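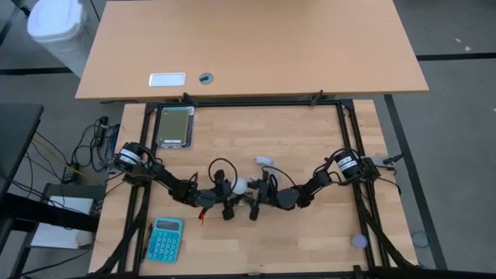 Why does my compiled file differ on every build when the source has not changed?

Posted by Maya Daher, 24th December

I maintain a small command-line tool called Giltura, written in C. It has 11 source files and one makefile. I build it in a clean checkout, compute a SHA-256 hash of the output, delete everything, and build again. The two hashes never match. Same compiler, same machine, same flags (-O2 -g). The file size is identical each time.

I compared the two binaries byte by byte and the differences fall in two places. One is a short run in the read-only data section. The other is in the debug information. I need matching output so that users can check the release binary against their own build. Is this expected from the compiler, or is something wrong in my setup?

Müzeyyen Özkan

Compilers are usually deterministic when the inputs are the same, so look for an input that changes. The short run in read-only data is probably a timestamp. Search the source for __DATE__ and __TIME__:

grep -rn "__DATE__\|__TIME__" src/

Version banners are the usual place. You can remove the macros, or set the environment variable SOURCE_DATE_EPOCH before the build. Recent versions of GCC and Clang read it and use that value in place of the clock. A common choice is the time of the last commit:

export SOURCE_DATE_EPOCH=$(git log -1 --format=%ct)

For the debug section, check whether your two checkouts are in the same directory. With -g the compiler records the full path of the build directory. If your script makes a temporary directory with a random name, the path will have the same length each time, and that would explain the identical size. Add this to CFLAGS:

-ffile-prefix-map=$(CURDIR)=.

The option also rewrites __FILE__, so assert messages will show relative paths. Run make clean before you test again, or old object files will hide the result.

If there is still a difference, look at the link line. A makefile that uses $(wildcard src/*.c) can return files in directory order, depending on the version of make. Wrap it in $(sort ...).

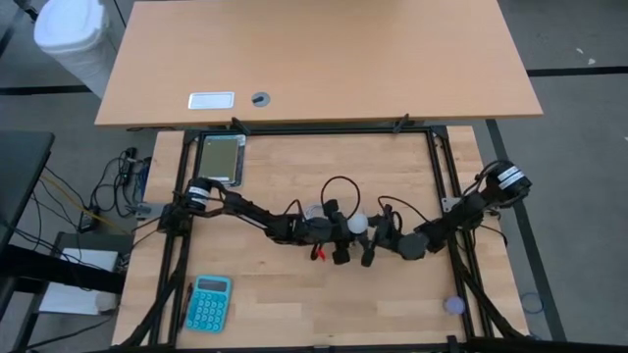

Harvey Marchand

had the same thing on Kivudero, for us it was the timestamp. we just ran strip on the binary and compared after that. takes care of the debug part but not the date string, you still have to fix that one by hand

Rosalind Castellanos

Stripping is fine for a quick check, but Maya is shipping with -g, so the paths need to be mapped. Also note that a static library stores a modification time for each member unless ar runs in deterministic mode. Use "ar rcsD". Some distributions turn D on by default and some do not. We build Vuvstead 30 times in a row from different directories before a release, and the archive step was the last one we had to fix.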